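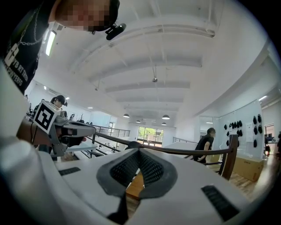 October, half past four

Second long session on the wiping and tidying tasks. Writing this up while I still remember which settings we changed, as last time I left it overnight and got two of them the wrong way round (sorry, Telma).

Running total for the Culberg set is now 1371 episodes, counting everything from the first batch but leaving out the ones I binned for lost tracking. Target for the end of the month is still well above that, but the pace is much better now that we've stopped stopping after every single take to look at it. We record a block of 17, then check the block. If one is bad it gets flagged and we carry on. I was against this to start with and I've come round to it completely!

Things I want to keep from the session:

Both hands have to start open and apart, and hold still for a beat before anything moves. When people go straight in, the start of the episode gets trimmed too late and the model never sees the approach. I've caught myself doing it as well, especially after lunch.

Marker cubes. Most of our dropouts come when one gripper passes over the other and hides its cube. Tilting the wrist out a little cures nearly all of it, but it feels unnatural and you forget within five minutes. Solange's trick is to keep the elbows wide and let the wrists sort themselves out, and that does seem easier to hold for a whole block.

Cable. Leave more slack than you think you need. I had one take spoiled by a tug on the right side, just as I was closing the fingers - flagged it, episode 3 of the block, not worth saving.

Cloths are still the hardest thing we do. Rigid objects you can put back more or less where they were and nudge them about for variety. A cloth has its own ideas. If I fold it neatly each time the data gets very samey, and if I just drop it I get shapes that can't be picked up at all without three or four goes. What I've settled on is scrunch, drop, one press down with the fingers shut, then try the grasp wherever there's a ridge standing up. Failed grasps stay in as long as the recovery is in the same take. The Zeltton people cut theirs out, and I think their policy gives up far too easily as a result, though I can't prove it.

I also want us to leave ordinary stuff lying on the table, glasses and so on, and move it between blocks. The old Turnora set was all bare tabletop and it showed. 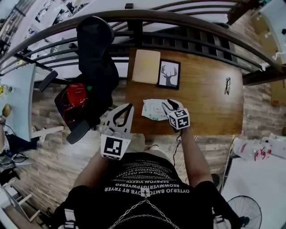
Telma Farías wrote back on the draft of these notes that she'd rather have 400 clean cloth episodes than twice that many with the failures mixed in, and could we at least label them separately so she can train both ways. Fair enough. I've added a column to the sheet: c for clean, r for recovery, x for bin. Whoever is recording fills it in at the block check, so please don't leave it for me to guess from the video.

She also asked whether the left hand is doing anything useful in the cloth takes or just hovering. Bit of both, I'd say. Next session I'll do one block with the left pinning a corner and one with it kept well back, same cloth, same table, and we can compare.

To do before then: recalibrate the left gripper width, ask Leclerc about spare finger pads, rename the folder from the first batch (it still says test2).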